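Household and Shop-Floor Tasks Working Group
Minutes of the September meeting, Trakcombe site, upstairs meeting room

Present: Zarmeena Sethi (chair), Domingo Garrido, Daniyal Pirzada, Usman Virk (minutes)
Apologies: Wajid Butt (written comments received and taken under item 4)

The meeting opened at 10.05.

1. Minutes of the previous meeting

Agreed, with one correction. Under item 3 the phrase "laundry folding complete" should read "laundry folding trials complete". DG asked that the distinction be kept in all papers that go to Randley.

2. Matters arising

2.1 The replacement finger pads from Vevico have arrived and are in the cupboard by the bench. Two of the set are slightly harder than specified. DP will keep these apart and mark them.

2.2 The shelf-restocking brief has not been signed off by Kakakhel. ZS has written again. No work to be booked against it until a reply is in.

2.3 The request for a second bench was deferred to the budget discussion, which will be held separately.

3. Where the chores stand

ZS asked each member for a plain statement of whether a machine could be left to do the chore in question, without a person standing by. She did not want success rates from the best week.

3.1 Table clearing (DG). Cups, bowls and rigid plates can be left to the machine if the table is in its usual position. Cutlery lying flat cannot. Forks are picked up more reliably than knives, because the tines give the fingers something to close on. DG would not leave it alone with glassware.

3.2 Laundry (DP). Towels can be folded to an acceptable standard, slowly. Shirts cannot. Turning a sleeve the right way out has been attempted and is not worth further time this year. DP noted that sorting by colour is easy and should be offered on its own – several households on the Randley list asked for sorting and had no interest in folding.

3.3 Shop counter (UV). Boxed goods can be moved from tray to counter and back. Bagged goods depend on how full the bag is. Thin flat goods, meaning cards, leaflets, labels and single sheets, remain the weak point and are taken under item 4.

3.4 Shelf facing (UV for WB). Pulling tins forward to the shelf edge works and can be left running overnight. Shelves with a front lip need a different approach angle, which has been programmed but not tried in a shop.

3.5 ZS summarised for the record that of the chores discussed, shelf facing of tins and colour sorting of laundry are ready to be left unattended, and the remainder need a person within reach of the stop button. DG asked that table clearing of rigid items be listed as "close". Agreed.

4. Thin flat items

4.1 UV reported on the card-handling task. The aim is to lift one plastic card from a flat surface and place it in a holder. The case of most interest is two cards of the same size lying one on the other, with only a small offset between the edges. A person deals with this by pushing the top card sideways with a fingertip. The gripper has no equivalent movement at present and closes on whatever edge it meets.

4.2 Three approaches were discussed.

Slide to edge: push the card to the edge of the table and grip the part that overhangs. Reliable, but needs a clear path, and does not separate a pair.

Tilt and pinch: press one side so that the other lifts. Works on soft surfaces and poorly on hard ones.

Suction cup: the quickest for a single glossy card. DG objected that it adds a hose and a pump to a machine intended for kitchens. DP replied that a vacuum cleaner is already accepted in most homes. No decision.

4.3 Reflections. Glossy cards throw back the overhead light as bright patches with hard edges, and the edge finder can take these for the edge of a card. WB's written comment was that the lamp should be moved before any code is changed. UV disagreed in part: a shop will not move its lamps to suit the machine. It was agreed to do both, lamp first.

4.4 Patterned surfaces. DP asked whether the tests should go back to a plain surface until the pinch is sorted out. Fine line drawings give the edge finder a large number of short false edges to discard. ZS was against a plain surface, on the grounds that tablecloths and counter mats have patterns and earlier results on plain board had to be repeated later. The patterned surface stays.

4.5 Test quantity. UV proposed 50 attempts for each approach, with the same cards throughout. WB's note asked for 2,000, in line with the shelf-facing work. After discussion it was accepted that 2,000 is right for something about to be left unattended, and that card handling is a long way from that. 50 agreed.

4.6 Position for Randley. The paper should say that the machine can pick up a single card in favourable conditions and cannot yet be relied on to take the top one of two. DG asked for the words "cannot yet" to appear in the first paragraph. Agreed.

5. Time per task

DP circulated a table of timings. Clearing a small table takes the machine up to 5 times as long as a person. ZS said this matters in a shop and matters much less in a home, where the job can be done while the household is out, provided it is one that can be left. Timings to be shown beside the "unattended" column in future so that neither is read alone.

6. Any other business

6.1 The stop button on the bench is stiff. DG to look at it before the next trials.

6.2 UV asked that cards be put back in the tray after use and not left in coat pockets or desk drawers.

Actions

DP – mark and store the harder finger pads
ZS – chase Kakakhel on the restocking brief
UV – move the lamp, then run the card attempts under 4.5
DG – check the stop button; draft the first paragraph for Randley
WB – arrange a shelf with a front lip for trial

The meeting closed at 11.40. Next meeting at the same place, date to be circulated by UV.

Attachment to item 4
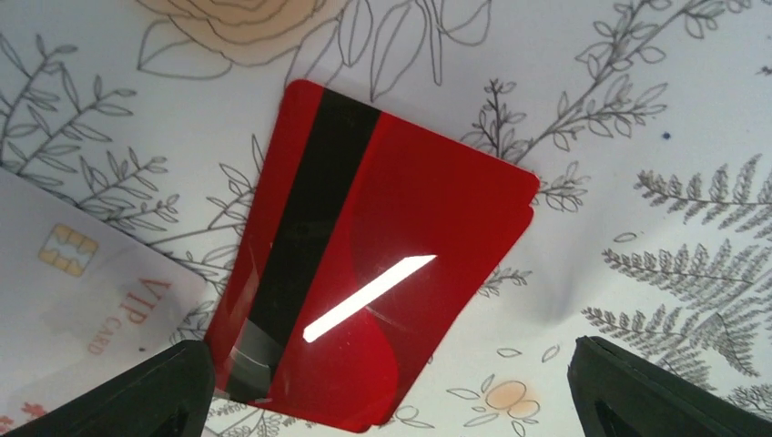 Card handling on the patterned surface: red card with magnetic stripe between the gripper fingers, light reflected on its face.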